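Nodby Kitchen Props: notes on the set

Maintained by Kinga Bozsik and Desmond Kasprzak 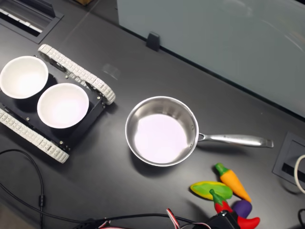

Nodby is a small collection of kitchenware and play food for tabletop cooking tasks, together with the written instructions that go with them. Everything is meant to fit on one ordinary desk. The cookware is real and the food is toy food, so a stainless steel saucepan with a long handle gets used next to a toy carrot, a red chili pepper and an eggplant. We kept the real pan for its weight. Toy pans slide when anything is dropped into them.

What is in the release

3598 short task records in plain text, one per line. Each has an instruction, a list of the props needed, and a note on where they should end up. 24 records were written in two versions by different people and are marked "pair" in the last column. Desmond split off 1000 records for checking; these are in a separate file and should stay out of any tuning.

Props

Saucepan: stainless steel, riveted handle. Polished sides show reflections and fingerprints. Wipe with a dry cloth.
Bowls: white, plain rim. They are called "bowl" everywhere. If a record needs one bowl in particular, it says left or right.
Vegetables: toy, in bright colors. Names in the records are the everyday ones (carrot, chili, eggplant). Older records say "pepper" for the chili. Both are valid.

Setting up

Use a dark, matte surface. Put the saucepan near the middle with the handle pointing right, and lay the vegetables out loosely in front of it. They do not need to line up. Leave enough room to turn the pan handle toward you.

Writing new records

Keep to one action per sentence. "Put the carrot in the pan" is fine. "Make soup" is too broad and will be sent back. Do not refer to colors unless two props would otherwise share a name. Mirjam Hauser reads all new records before they go in.

Known problems

The word "lid" appears in 2 records, but no lid is part of the set. Skip them for now.
Some early records say "pot" for the saucepan. A cleanup was started in June and is not finished.
Left and right are given from the side of the desk where the person stands. A few records written by Liesl Trummer use the opposite side and are tagged "far".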